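**Ticket 2000-47: tabletop sheds black onto cloth / greasy haze won't buff out**
Product: Villel round meeting table, black marble pattern
Site: Kennedy office, small glass room
Opened by: Lorne Nguyen
Status: open, see last entry

---

**Entry 1**

Hi all, me again with the table. Short version: it looks lovely from the doorway and awful the minute you sit down at it. There's a grey, greasy haze that comes up whenever the light hits it sideways, and every cloth I use on it drags. Not glides, drags! I also got a black smudge on one of my good pale cloths on Monday, and I'd like to know if that's the top coming off or just plain old office grime before I scrub any harder.

What I've tried so far:

- warm water and a bit of dish soap, two goes
- the Hevska spray from under the sink (the lemon one, smells fantastic, made the haze worse if anything)
- dry paper towel, which left lint all through the white veins and had me picking at it for ages
- swearing at it a little

The care card that came with the table says "wipe with a suitable cloth", so thanks for that, Villel. No mention of what the finish is. I've had a look on the underside for a sticker and all I found was chewing gum.

**Entry 2, 12 October 2022**

Okay, some progress. I went back to basics and cut the spray out altogether. Plain water, microfibre wrung out until it's barely damp, straight lines across the top and no circles. Then a second dry cloth. Gave it 48 hours with nothing else on it (I put a note on the door and people mostly behaved) and the half nearest the glass came up much better. The half nearest the wall still has the haze, and if you drag a fingernail across it you get a faint line, so there's a film of something sitting on top.

My money's on polish. The Vundorwood people did the floors in August and I reckon someone was feeling generous and did the table too. It'd explain why it feels waxy. I've emailed them to ask what they use, no answer yet.

One more thing I noticed: the cloth matters way more than I thought. The thin pinkish-lavender sort bunches up as soon as you pinch it, and then you're pushing a little wad around and all the pressure's going through one spot. Folded flat in four it's a different animal.

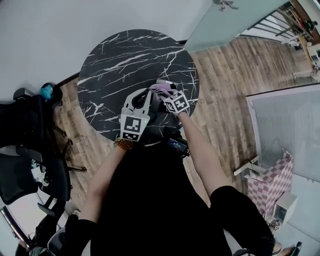
Ferenc Nyitrai: stop adding water to it, Lorne. If it's wax you're only moving it about. Mix one part white vinegar to 6 parts lukewarm water, test it on a bit near the rim first, and change to a clean side of the cloth every couple of passes, otherwise you put back what you just took off. And please check whether those cloths were washed with fabric softener. That leaves its own film and I've seen it ruin a whole batch of black desks.

**Entry 3**

Well. Fabric softener. I went and looked in the laundry cupboard and yes, there's a great big jug of it, and yes, everything goes in together, tea towels and all. So I may have been putting a coat of the stuff on the table every time I "cleaned" it. I'm a bit embarrassed and also a bit thrilled, if I'm being truthful, as it's a cheap fix.

Did the vinegar mix on a patch by the rim and left it overnight. No dulling, no colour change, and the fingernail test came up clean on that patch. The cloth did pick up a grey-yellow tinge but no black, so I'm fairly relaxed that the pattern isn't coming off. I still can't explain Monday's smudge. Could've been the wheel of a chair, I did use that cloth on the casters first and then forgot.

Next up:

- [x] rewash all the microfibres, hot, no softener, hang to dry
- [x] vinegar mix on the test patch
- [ ] whole top, wall side first
- [ ] chase Vundorwood again about the polish
- [ ] ask Villel what the finish is, in writing this time
- [ ] new label for the softener jug so it stays away from the cleaning cloths

I'm leaving this open until I've done the full top and had a week of people leaning their elbows on it. Ferenc, if the haze comes back on the wall side only, do you want me to try a stronger mix or leave it be?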